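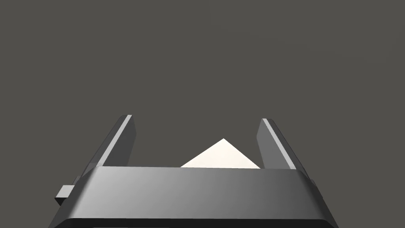 Issue 21, page 25

Print this page | E-mail this page

The Ferry to Trenine

Saulius Rozīte sold the bakery in October and told his sister afterward. She was quiet on the phone for a while. Then she asked what he got for it.

"Enough," he said.

He kept one thing from the shop, the bread knife with the taped handle, and wrapped it in a towel at the bottom of his bag. The ferry left Daven at 2 in the afternoon. He bought a cup of tea and sat by the window, where the heater was.

A woman across the aisle was eating a roll from a paper bag. She tore it into small pieces and ate them slowly, looking at the water.

"Is it good?" he asked.

"It's a day old," she said. "It was good yesterday."

He nodded. He had made 800 of those every week, and he knew the bag. The new owners were still using up the old ones, with his father's name printed on the side.

"They changed the salt," she said. "Or maybe I got used to the old way."

Saulius looked at his hands. It was dark when they tied up at Trenine. His sister was standing under the light at the end of the dock with her coat buttoned wrong. She took the bag from him before he could say anything.

"What's in here?" she said. "It's heavy."

"Clothes," he said, and they walked up the hill.

Print | E-mail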